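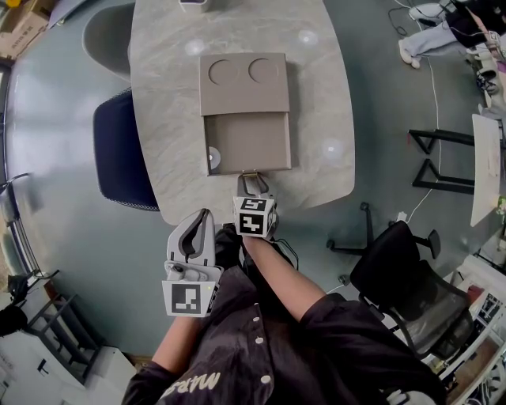
Flurnholm Furniture Makers to Open Second Showroom in Zavville

ZAVVILLE, Jan 4, 2020 – Flurnholm, the maker of dining and meeting tables, will open a second showroom in Zavville in March. The new site is in the former Říha dry goods building on Sollenow Street and will carry the full line of tables along with chairs, benches and sideboards.

The company has sold from a single showroom next to its workshop since it was founded. Customers from Zavville and the towns to the south have had to make the trip out to the workshop to see a table before ordering. Flurnholm said 173 orders last year were delivered to addresses in the Zavville area.

"People want to sit down at a table before they buy it," said Norbert Štěpánek, general manager of Flurnholm. "They want to know if their knees fit and if they can hear the person at the other end. We have been asking them to drive a long way to find that out."

The showroom will have 40 tables on the floor. Oval and round models will be at the front, with extending tables and larger meeting tables in the rear hall. A sample room on the second floor will hold tops, edges and finishes that customers can take home for up to five days.

Work on the Říha building began last summer. The roof has been repaired and the street windows replaced. The original stair and the pressed metal ceiling on the ground floor have been kept. A loading door on the alley side has been widened so that assembled tables can be moved in and out without being taken apart.

Čestmír Vondráček will manage the new showroom. He has worked at Flurnholm in sales and delivery planning and will move to Zavville before the opening.

"Most of the calls I take are about size," Vondráček said. "Someone has measured the room but has left out the chairs, or a door that opens inward. We'll have a planning desk where you can bring a floor plan, or a drawing on the back of an envelope, and work it out with us."

Prices will be the same at both locations. Oval tables in the standard range start at $1,166, not including delivery. Delivery within Zavville will be free on orders placed during the opening month. Repairs and refinishing will continue to be done at the workshop, but pieces can be dropped off at either location.

Flurnholm is hiring for sales, delivery and front desk positions at the new site. Applications can be picked up at the workshop showroom, which will keep its current hours.

About Flurnholm

Flurnholm makes tables and related furniture for homes, offices and schools. All pieces are built to order. The company also offers repair and refinishing for tables of its own make.

Media contact: Norbert Štěpánek, Flurnholm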